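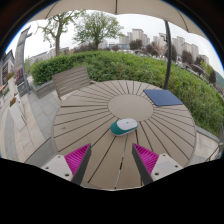
Siu-ming Wu wrote to ask whether a mouse can be used straight on the slats or whether a mat is always needed, and whether the table may stay out with work things on it over lunch. Both questions are covered in this section.

## 6. Using the Harnolo round table as an outdoor desk

The top is made of narrow slats set around a smooth, plain centre panel. The gaps between the slats get wider towards the rim, so small items are best kept near the middle.

### 6.1 Before you start

1. Stand the table on firm, level paving. If it rocks, turn it a little at a time until it sits steady, then adjust the feet as shown in section 3.
2. Brush the slats from the centre outwards. Crumbs and grit collect in the gaps.
3. Wipe the top with a damp cloth and let it dry.
4. Check underneath for loose fixings. Tighten by hand only.

The top stands 700 mm from the ground. Most dining-height garden chairs will fit, but chairs with high arms may not push fully in.

### 6.2 Placing the mouse and mat

1. Sit down first and find where your forearm rests comfortably.
2. Lay the mat flat in that spot, with its whole underside supported by the top. A stiff mat is better than a soft one, which can sag into the wider gaps.
3. Put the mouse on the mat and move it in each direction. The pointer should follow without jumping.
4. If the pointer skips, turn the mat so that its long side lies across the slats.
5. Place the keyboard or laptop last.

**Note:** An optical mouse may work on the bare slats for short movements, but it will often lose its place when the sensor crosses a gap. The centre panel gives better results, though it is a long reach from the rim. For anything longer than a few minutes, use the mat.

**Note:** A mouse with a cable can be used, but do not feed the cable down through the slats. Run it over the rim and leave some slack.

### 6.3 Sun, wind and shade

Bright sunlight can upset an optical sensor, particularly when the sun is low. Shade the mat with your parasol, or move round to the other side of the table. A hedge or wall gives useful shelter but the shade will shift during the day.

Light mats lift in the wind. Use one with a rubber underside, or put the laptop on one corner.

**Caution:** Do not leave a mouse, laptop or phone in direct sun. Take them indoors when you stop for lunch, even if the mat stays out.

**Caution:** Do not use mains-powered equipment on the table in rain, or when the paving beneath is wet.

### 6.4 Drinks and spills

1. Keep cups on the opposite side from the mouse.
2. If something spills, lift the electrical items off first.
3. Blot the mat and stand it on edge to dry.
4. Rinse the slats with clean water, including the gaps.

Small dark marks on a slat can usually be removed with warm water and washing-up liquid. Do not use wire wool or a pressure washer.

### 6.5 Finishing

1. Take the mat, mouse and cables inside.
2. Check the ground under the table for pens, memory sticks and screws.
3. Fit the cover once the top is dry.

The replacement cover is part number 3018. For feet and fixings, see the parts list on the back page. If the table is stored from October to April, follow section 7.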